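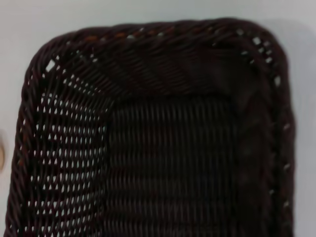 Search this collection...
Filed under: Craft and Making / Text Data

# Wulmont Basket Notes

Wulmont Basket Notes is a small set of written weaving instructions, 162 in all, typed up from the handouts and notebooks of people who make baskets and love talking about it. Some run to four pages. One is a single paragraph on soaking willow, and it's my favorite thing in here!

## What you get

One plain text file per pattern, plus `index.csv`, with these columns:

- `id`
- `title`
- `maker`
- `material` (as the maker wrote it, so "cane" and "rattan cane" both show up)
- `border` (braided, rolled, scalloped, other)
- `level`

Braided borders get the most space by far. Maricel Tolentino sent 26 patterns and nearly all of them end in a braid, with her own way of tucking the last strands that I had never seen written down before. Joris Hendriks works mostly in willow and writes very short. Read the two side by side if you can, they're a treat.

## Cleaning

Spelling is left alone. Measurements are left alone too, so you'll meet inches, centimeters and "a hand and a bit" in the same file. Zodwa Mabaso checked the `level` column and changed 19 entries, mostly from easy to medium (she had tried them).

## Known problems

- Diagrams from the handouts aren't included, so "see drawing" leads nowhere.
- `border` is blank for the trays.
- Files 30 and up use a different line ending. Fix coming in November.

## Using it

Free for classes, study and your own weaving. Please keep the `maker` column with any copy you pass on. Corrections go to Felicidad Dizon, who keeps the index, and new patterns are very welcome, especially lids. We have hardly any lids.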